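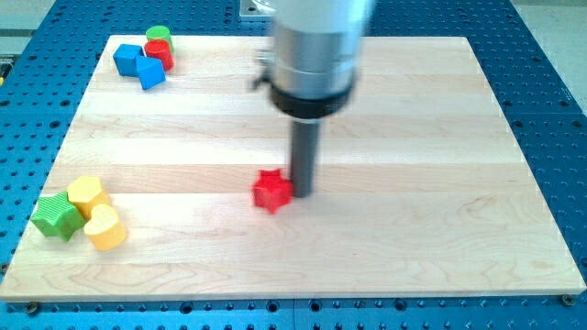

Bunte Bauklötze auf einer hellen Holzplatte

Scherben aus der Feldbegehung waschen, beschriften und verpacken

Wer auf einem Acker über einer vorgeschichtlichen Siedlung sammelt, kommt mit einer Tüte voll Lehmklumpen nach Hause. Die folgende Anleitung beschreibt, wie wir die Keramik von der Fundstelle Hurnilska bearbeiten. Sie setzt voraus, dass eine Genehmigung für die Begehung vorliegt und dass die Funde schon im Gelände nach Sammelfeldern getrennt eingetütet wurden.

Was man braucht

Zwei flache Schüsseln, eine weiche Zahnbürste, ein Küchensieb, Zeitungspapier, flache Trockengitter, klaren Acryllack, Tusche, eine feine Zeichenfeder, Fundzettel und Druckverschlussbeutel. Eine Pinzette ist praktisch, aber nicht nötig.

Vor dem Waschen

Jede Tüte wird einzeln geöffnet. Der Fundzettel bleibt immer bei den Scherben, auch wenn man nur kurz den Tisch verlässt. Zuerst alles aussortieren, was nicht ins Wasser darf: Metall, Knochen in schlechtem Zustand, Holzkohle und sehr weich gebrannte Keramik. Letztere erkennt man daran, dass sie beim leichten Reiben mit dem Finger Pulver abgibt. Solche Stücke trocknen lassen und später mit einem Pinsel abbürsten.

Scherben mit dunklen Krusten auf der Innenseite ebenfalls beiseitelegen. Das können Speisereste sein, und die gehören ungewaschen in ein Labor. Im September hatten wir 3 davon in einem einzigen Sammelfeld.

Waschen

Lauwarmes Wasser ohne Spülmittel verwenden. Die Scherben nicht einweichen, sondern einzeln eintauchen und mit der Bürste in kreisenden Bewegungen säubern. Die Bruchkanten gründlich reinigen, denn dort sieht man die Magerung und passt später Stücke aneinander. Auf der Oberfläche vorsichtiger arbeiten – Bemalung und feine Ritzlinien sind schnell verletzt. In der zweiten Schüssel nachspülen. Das Schmutzwasser durch das Sieb gießen, damit kleine Splitter nicht verloren gehen, und nicht in den Abfluss schütten.

Trocknen

Zeitungspapier auf das Gitter legen, die Scherben mit Abstand darauf verteilen, den Fundzettel danebenlegen und beschweren. Zwei Tage bei Zimmertemperatur reichen meist, dickwandige Vorratsgefäße brauchen länger. Heizung und direkte Sonne meiden. Wer am Freitag wäscht, sollte die Beutel nicht vor Montag schließen. Feuchte Scherben schimmeln im Beutel, und die Zettel werden unleserlich.

Beschriften

Beschriftet wird auf der Innenseite, möglichst nahe an einer Kante, nie auf dem Bruch selbst. Einen schmalen Streifen Lack auftragen, trocknen lassen, mit Tusche schreiben, noch einmal dünn überlackieren. Die Nummer besteht aus Fundstellenkürzel, Sammelfeld und laufender Nummer, also etwa HU 26/174. Scherben, die kleiner als ein Daumennagel sind, bleiben unbeschriftet und kommen zusammen in einen kleinen Beutel mit eigenem Zettel.

Algirdas Kazlauskienė, der unsere Fundliste führt, bittet darum, die Sieben mit Querstrich zu schreiben. Bei den älteren Beständen aus Jelton ist sie oft nicht von der Eins zu unterscheiden.

Verpacken und Liste

Ränder, Böden, Henkel und verzierte Wandscherben getrennt von den unverzierten Wandscherben eintüten. Die Beutel mit einer Nadel zwei- oder dreimal lochen. Schwere Stücke kommen im Karton nach unten. In die Liste gehören Nummer, Stückzahl, Gewicht, Wandstärke und eine kurze Bemerkung. Eine Datierung nur eintragen, wenn sie sicher ist, sonst »vorgeschichtlich«.

Aus der letzten Begehung kamen rund 479 Scherben zusammen. Die Kartons stehen jetzt im Magazin in Dirnora, Regal hinten links, und können dort nach Absprache eingesehen werden.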